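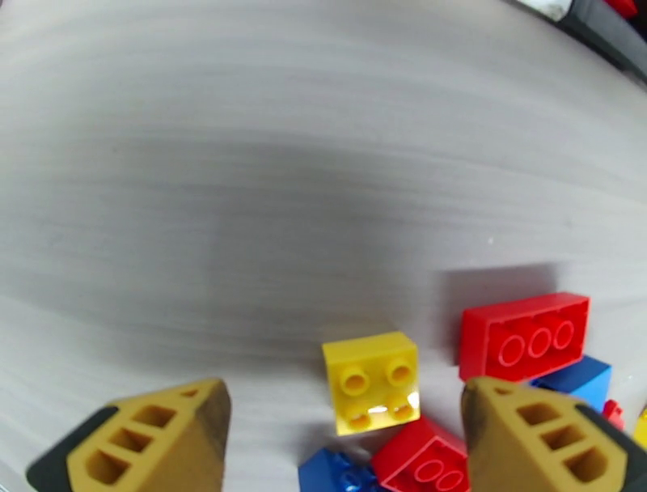
Plastic building bricks in yellow, red and blue on a tabletop.

Search news releases Enter keyword

Orola opens brick sorting and reissue service at Metmont

2 min read

METMONT, 29 April 2025 - Orola has opened a sorting and reissue service for used plastic building bricks at its Metmont site. The service accepts mixed bricks from schools, libraries and play centers, sorts them by size and color, and returns them to use as boxed classroom sets. A trial with 9 schools in Belmonte was completed before the opening.

Mixed bricks arrive in bags or tubs and are first checked for cracks, bite marks and deformed studs. Damaged pieces are removed at this stage. The remaining bricks are washed, dried on open racks and moved to the sorting tables, where square bricks with a two-by-two stud pattern are separated from longer rectangular types. Color sorting follows size sorting. Orola tested the reverse order during the trial and found that small pieces were more often missed under larger ones.

Each boxed set contains 200 bricks and a printed contents card. The standard set is supplied in red, yellow and blue. Sets are packed by count - weight is used only as a second check before the lid is sealed. A label on the short side of the box gives the packing date and the table number, so that an incomplete set can be traced.

The Metmont site has 38 sorting stations. Tabletops are kept clear of trays and paper during sorting, and loose bricks are worked in small groups. Bricks that do not grip a test plate with normal hand pressure are rejected, including those with no visible damage.

Collection is available in Metmont and Belmonte. Organizations in Clendholm may deliver bricks to the Metmont loading door during opening hours. Bricks should be dry and free of glue, stickers and modeling clay. Figures, wheels and motor parts are not accepted and will be returned with the empty container.

Reissued sets can be ordered by any school or library in the three towns, whether or not it has supplied bricks. Order forms and packing instructions are available from the Orola office in Metmont.

Media and order inquiries: Orola, Metmont site office.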